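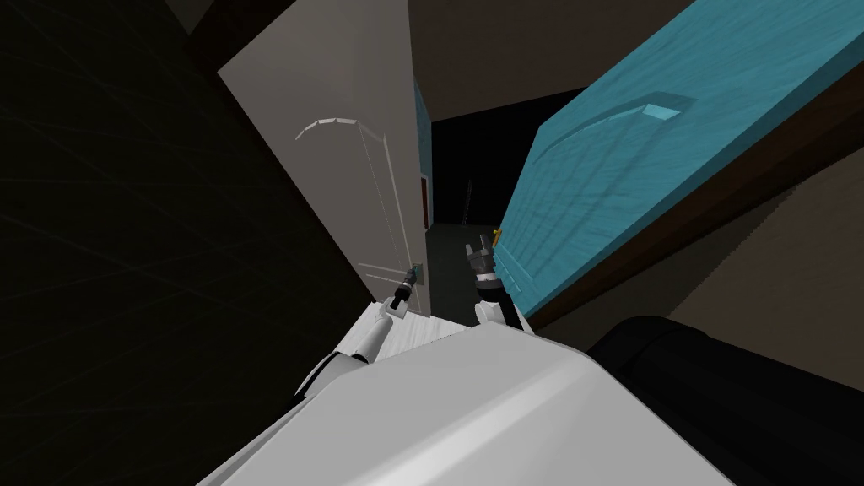 Glykeria Koutsoukos thought the robot needed a smaller house. She had come to the garage for a ladder and stayed to review the software.

"Two doors," I told her. "It gets to choose."

Ralta, my simulated butler, had been choosing since May. Attempt 153 was under way.

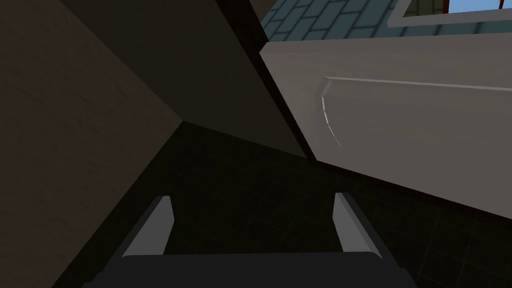 Ralta's hand, open for business.

I had promised my wife a real one by fall. So far I owned 8 motors, a torso made from a water heater, and opinions on gear ratios.
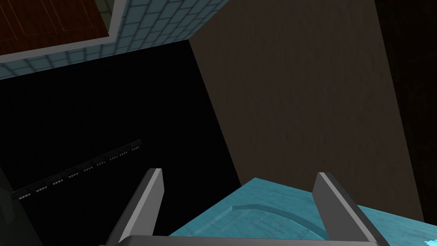
What happens when it gets through a door? It gets a second door.

Glykeria pulled up a paint can and sat. I lowered the grip force to 100, whatever that meant, and started 154.

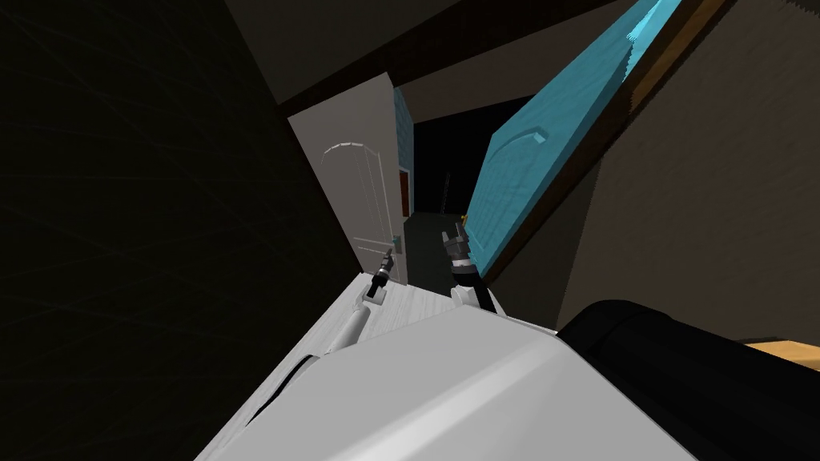 She asked whether the real one would cost more than a person. I said the motors were used. She ate my sandwich and told Ralta, gently, to try the knob.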